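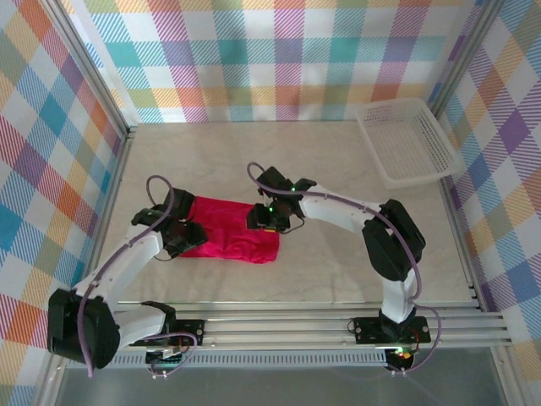 Anhang 1 zum Ticket: rotes Tuch auf der hellen Matte, rundherum das bunte Karo

Grasso Heimtextilien, Kundenservice
Betreff: Tuch Pisetti, Farbe fällt anders aus, färbt ab und lässt sich kaum glätten
Status: gelöst
Eröffnet am 22. November 2020

Beitrag der Kundin

Liebes Grasso-Team,

zuerst einmal vielen Dank für die schnelle Lieferung und auch für das nette Kärtchen, das wieder im Paket lag, darüber freue ich mich jedes Mal. Ich habe bei Ihnen im Mai die helle, marmorierte Matte Ivum und den Karostoff Skovadwood bestellt und jetzt im Herbst noch das Tuch Pisetti in Kirschrot dazu, weil ich auf dem blassen Untergrund etwas Kräftiges haben wollte. Mit Matte und Karo bin ich sehr zufrieden, das möchte ich gleich vorweg sagen, damit es nicht so klingt, als wäre alles schlecht!

Mit dem Tuch habe ich aber meine Mühe, und zwar in drei Punkten.

Erstens die Farbe. Unter Kirschrot hatte ich mir ein warmes, eher dunkles Rot vorgestellt. Bei mir geht es deutlich ins Magenta, auf dem Foto kann man das ganz gut erkennen. Schlimm finde ich das nicht, neben dem Rosa und dem Orange im Karo sieht es sogar recht fröhlich aus, aber bestellt hatte ich es eben anders.

Zweitens hat das Tuch beim ersten Anfeuchten abgefärbt. Ich hatte es über Nacht leicht feucht in einer weißen Schüssel liegen, und am Morgen war unten ein rosa Rand. Auf die Matte habe ich es in dem Zustand zum Glück nicht gelegt, davor hätte ich wirklich Angst.

Drittens wird es nicht glatt. Ich falte es, ich lege es ordentlich hin, ich streiche mit der flachen Hand darüber, und wenn es einmal zusammengeschoben war, bleiben die Falten drin. Gebügelt habe ich noch nicht — auf dem eingenähten Schildchen ist das Bügelzeichen so verwaschen gedruckt, dass ich mich nicht traue.

Können Sie mir sagen, was ich falsch mache oder ob ich einen schlechten Ballen erwischt habe?

Herzliche Grüße

Antwort vom Kundenservice

Liebe Kundin,

haben Sie vielen Dank für Ihre ausführliche und so freundliche Nachricht und auch für das Foto, das hilft uns sehr. Wir gehen Ihre Punkte der Reihe nach durch.

Zur Farbe: Pisetti in Kirschrot wird in Partien gefärbt, und die Herbstpartie ist tatsächlich kühler ausgefallen als die vom Frühjahr. Dazu kommt, dass Fotos Rottöne gern verschieben, darum wären wir vorsichtig, den Ton nur nach dem Bild zu beurteilen. Könnten Sie das Tuch einmal bei Tageslicht ans Fenster halten und uns schreiben, ob der Magentastich bleibt?

Zum Abfärben: Ein neues Tuch gibt in den ersten Wäschen überschüssige Farbe ab. Bitte waschen Sie es allein, lauwarm, mit wenig Feinwaschmittel und ohne Weichspüler. Danach so lange klar ausspülen, bis das Wasser farblos abläuft. Das kann bei diesem Rot durchaus drei oder vier Durchgänge dauern, bitte nicht erschrecken. Bis dahin gehört das Tuch nur ganz trocken auf die Matte.

Zu den Falten: Das Schildchen ist in dieser Partie wirklich schlecht gedruckt, das haben inzwischen mehrere Kundinnen gemeldet. Gemeint ist mittlere Stufe, von links, mit einem Baumwolltuch dazwischen. Der Stoff besteht zu 80 Prozent aus Baumwolle und merkt sich Falten leider gern.

Viele Grüße von uns allen

Beitrag der Kundin

Guten Abend,

ich melde mich mit einem Zwischenstand.

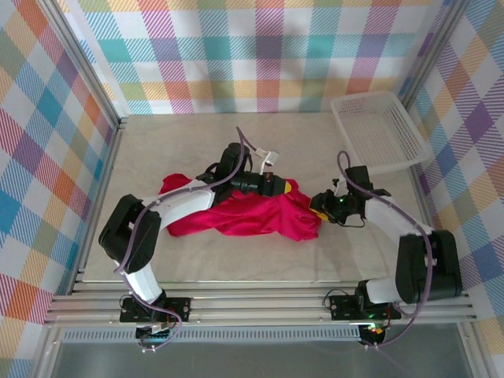 Anhang 2 zum Ticket: das Tuch noch einmal, zerknüllt auf der Matte, mit dem Karo als Hintergrund

Am Fenster habe ich es auch angeschaut, bei ziemlich grauem Himmel allerdings. Der Stich bleibt, ein wenig schwächer vielleicht als auf den Bildern, aber er ist da. Meine Nachbarin sagte sofort »Himbeere«, und seitdem sehe ich auch nichts anderes mehr.

Gewaschen habe ich nach Ihrer Anleitung. Das erste Wasser war kräftig rosa, das zweite schon viel heller, beim vierten konnte ich nichts mehr erkennen. Zur Probe habe ich ein feuchtes weißes Taschentuch in das Tuch eingeschlagen und beschwert liegen lassen, es ist weiß geblieben. Damit ist meine größte Sorge vom Tisch, danke!

Das Bügeln hat ebenfalls geklappt. Glatt war es danach schon, nur hält es bei mir nicht lange, weil das Tuch ständig angefasst und verschoben wird. Ein paar Knicke sind inzwischen also wieder drin, und damit kann ich gut leben. Ich wollte ja vor allem wissen, ob ich es überhaupt bügeln darf.

Eine Frage habe ich noch, auch wenn sie streng genommen nicht zum Tuch gehört: Wie bekomme ich Fusseln von der Ivum herunter, ohne die Oberfläche stumpf zu reiben? Und muss der Karostoff auch vor dem ersten Gebrauch gewaschen werden? Der ist bei mir schon fest verarbeitet, ich bekomme ihn also nur mit größerem Aufwand wieder ab.

Antwort vom Kundenservice

Liebe Kundin,

das freut uns sehr, vor allem die Sache mit dem Taschentuch (die Probe übernehmen wir gleich in unsere Pflegehinweise, wenn Sie erlauben).

Für die Matte nehmen Sie am besten ein leicht feuchtes, weiches Tuch und wischen immer in eine Richtung. Die Oberfläche ist auf 2.000 Scheuertouren geprüft, im Alltag passiert da nicht viel, nur Schmutzradierer und Scheuermilch bitte weglassen. Eine Fusselrolle geht auch, solange sie nicht zu stark klebt.

Den Skovadwood können Sie lassen, wie er ist. Sein Muster ist gedruckt und fixiert, und solange er trocken bleibt, gibt er nichts ab. Staub geht mit der weichen Bürste vom Staubsauger weg, auf kleiner Stufe.

Wegen der Farbe möchten wir Ihnen zwei Wege anbieten. Sie schicken das Tuch zurück und bekommen eines aus der nächsten Partie, Lieferzeit ungefähr 6 Wochen, oder Sie behalten es und wir schreiben Ihnen 12 Euro gut. Dass es schon gewaschen und gebügelt ist, spielt für den Umtausch keine Rolle, das hatten wir Ihnen ja selbst geraten.

Beitrag der Kundin

Ich behalte die Himbeere und nehme die Gutschrift, sehr gern sogar. Das Ticket können Sie schließen. Vielen herzlichen Dank für Ihre Geduld, und falls das Kirschrot vom Frühjahr irgendwann wieder hereinkommt, sagen Sie mir doch bitte Bescheid — dann hätte ich gern eines dazu.

Interner Vermerk: Gutschrift gebucht. Schildchen der Herbstpartie beim Lieferanten reklamiert. Kundin auf die Benachrichtigungsliste für Pisetti Kirschrot gesetzt.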